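## 4. From the pushing board to the kitchen drawer

### 4.1 Why we begin with pushing

In Section 3 we described the three groups of chores which were proposed by our partners. Barbier, which assembles small fittings, asked for the sorting of loose parts before packing. The two homes in the Jillgate trial asked for help with drawers, toys and the table after dinner. These requests look very different on paper. However, when we wrote them down step by step, we found that a large part of each chore consists of moving one object a short distance over a flat surface, without disturbing its neighbors.

A person does this without lifting. We push a cup aside with the back of the hand, or we slide a screw to the edge of the bench with one finger. For this reason we decided to study pushing before grasping. A single rod cannot drop an object, and it also cannot hide a bad plan behind a strong grip. If the robot has not understood which object is meant, or in which direction it should go, the error is visible to the operator within a few seconds.

The task is given as a short sentence in everyday language. We use the Favent instruction list, in which every sentence names an object by its color, its shape or both, and then names a place or another object. Typical sentences are "push the green star away from the red cylinder" and "bring the blue cube to the left side." No coordinates are given. The setup is shown in Figure 4.

**Figure 4.** Pushing task on the wooden board, with colored blocks and the black rod used for contact. Stars, cylinders and other shapes share colors, so a color name alone does not always identify a block.

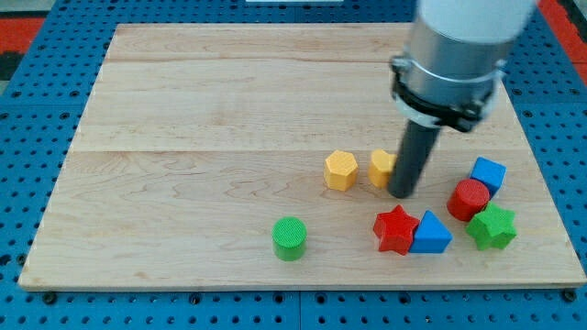 Pascal Bodin objected, when he read an early version of this section, that a board with blocks tells us very little about a home. In his opinion a household chore is difficult mainly before the first movement: someone must decide that the toys are in the wrong place, that the wet cloth should be moved first, and that the letter under the plate is important. A robot which receives the sentence "push the red star" has been spared the hardest part of the work. He added that he would be more convinced by one badly cleared table than by many well pushed blocks.

We think that this objection is correct, and we do not try to answer it completely. Our claim is smaller. If a machine cannot carry out a clear sentence on a clear surface, then it is too early to ask whether it can choose its own sentences. The board gives a lower limit for the difficulty of the chore. It should never be read as an estimate of the full chore.

### 4.2 Results on the board

The complete study contains 1474 trials, of which 600 were made on the board at our Kodberg laboratory. In 318 of these 600 trials the robot finished the instruction within the time limit and without help. In 122 trials the operator stopped the arm, most often because a block was close to leaving the board. The remaining trials ended at the time limit.

The failures are not spread evenly. A block which stands alone is usually an easy object. The rod has free space on every side, and a small error in the first contact can be corrected by a second one. The situation changes when blocks touch each other. To separate a star from a cylinder, the rod must enter a narrow gap or push from the outer side, and each point of the star can catch on the neighbor. In such cases the robot often moved the whole group together. The named block then traveled in the right direction, but its neighbor came with it, and we counted the trial as failed.

A second difficulty comes from the rod itself. It can cover part of a block from the view of the camera — sometimes exactly the part which is needed for the next contact. Human operators, when they controlled the arm by hand, solved this problem by lifting the rod and looking again. The learned controller did it seldom. It preferred to continue the movement which it had already begun, even when the block had turned behind the rod.

Shape was less important than we had expected in February, when the first trials were planned. Cylinders turned under contact but this rarely mattered, since our instructions did not ask for a final angle. For Barbier it would matter, because a fitting must lie in its tray in one position only. We therefore consider the board result too optimistic for shop-floor sorting in this one respect.

### 4.3 What the result means for the chores

Timothée Leblanc compared the board trials with the drawer trials of Section 5 and found the same order of difficulty: single objects first, then pairs, then close groups. A kitchen drawer is almost entirely a close group. Forks lie across each other, and the free space around an object is often smaller than the tool. A policy that needs a second attempt in open space will, in a drawer, need many attempts, and a person at home will probably not wait for them.

Our present answer to the question of the paper is thus a limited one. For isolated objects on a flat surface, with a clear instruction and an operator near the stop button, the machine can do a useful part of the work. For objects in contact we do not recommend it yet, neither at the bench nor in the kitchen. Section 5 reports the drawer trials in detail, including those in which we allowed the robot to ask for a new instruction after a failed push.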